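Two boxes and a rule book

I read the Rendmont guidelines for robots in furnished rooms over the long weekend, all 184 clauses, and I came away grumpier than I went in. Nusau has signed up to them. Prellitau says it will. Fine. Signing is the cheap part.

My trouble is with who the thing was written for. Of those 184 clauses, 20 deal with the floor and what the robot stands on, and most of those assume a bare, level floor with a painted line on it. Bedrooms don't have painted lines. They have beds at whatever height the bed shop sold you, coats on a rack, and cords.

Clause by clause, the stuff I'd keep:

1. Footing. The guide asks for "a stable surface suited to the task." Suited according to whom? I want a maximum step height and a fixed gap to the edge, in writing, and I want anything made of separate parts fastened together before a robot gets on it.

2. Cables. One line in the whole guide, and it says "managed." I'd want them routed off the floor or taped flat, and checked before each run.

3. Soft goods. Pillows, sheets, blankets. The guide sets a grip limit for rigid objects and then waves at everything else. Making a bed is a lot of leaning over and pinching corners, so balance and grip should be tested together.
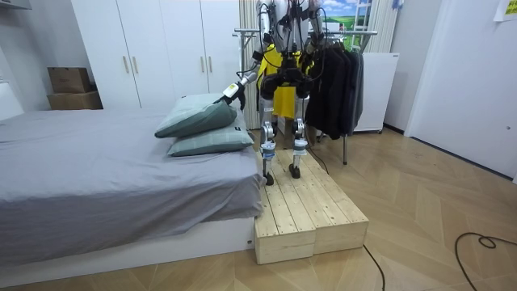

4. Sign-off. Whoever fills in the form shouldn't be the one who set up the room. Karam already works this way and I haven't heard a good argument against it.

I'll read the December revision when it comes. I'm not expecting much on cables.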